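Section 3: Setting up your Sendgate shelf scale

Okay, so you've got the Sendgate out of its box and you're itching to weigh your parcels! Me too, the first time. Give it ten minutes before you print any postage, though.

1. Put the scale on a hard, level surface. I tried mine on a rug and it read 298 grams one minute and 800 the next.

2. Slide in the batteries and hold the power button until the screen shows all zeros.

3. Set the 100 gram weight in the middle of the plate and press CAL. Wait for the beep (it's a quiet one).

4. Take the weight off. If you don't get zeros back, do step 3 again.

Note: Paperbacks are what I mail most, and they're great for practice. Stand a book on its end if it's too wide for the plate, and don't let it lean on anything.
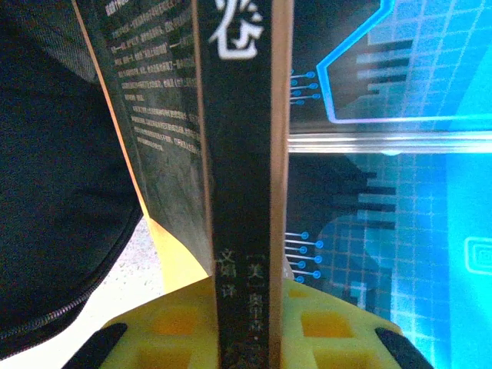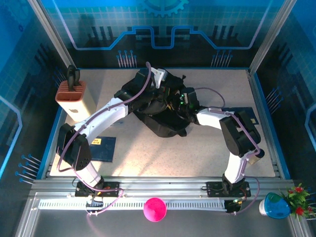
A book standing upright (first picture) and a gray speckled tabletop (second picture).

5. Write the weight down before you wrap the book, then weigh it again in the mailer. I use the Gittins padded ones and they add more than you'd think.

6. Pick your units with the side switch. Mine shipped set to ounces, which threw me for a whole afternoon in May!

Caution: Don't leave anything sitting on the plate overnight. The sensor drifts, and you'll be back at step 2.

Caution: Keep the plate dry, and don't use spray cleaner on it. A soft cloth is plenty.

Next up is pairing with the label printer, in Section 4.

Nest Vaughan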